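Budget thread for the two-arm bench at Skudomora, for anyone pricing one up. Numbers changed a bit since I last posted.

1/ The arms were the easy line. Two of them, quoted together by Eglītis, delivery included. The quote holds until November.

2/ Gripper fingers are a consumable, so put them in the yearly budget. We pay $310 a set and I've allowed for five sets.

3/ Paper bowls cost next to nothing. Buy them by the sleeve, keep the same print all the way through, and don't let the lunchroom get at them.
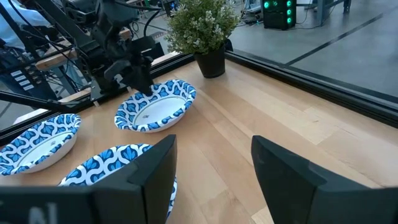 Bowls on the planks, both grippers in close.

4/ Cables. I allowed for 17 and we've bought more than that already. Get them longer than the drawing says — the arm has to reach the far side of the table.

5/ The computer is its own line. Cendside wanted to bundle it with support and I said no. Iara Garrido priced the same tower separately and it came in cheaper.

6/ Still undecided: a service plan through Ladiveo, or a spare joint on the shelf. Leaning toward the spare. Will post the freight cost once the invoice is in.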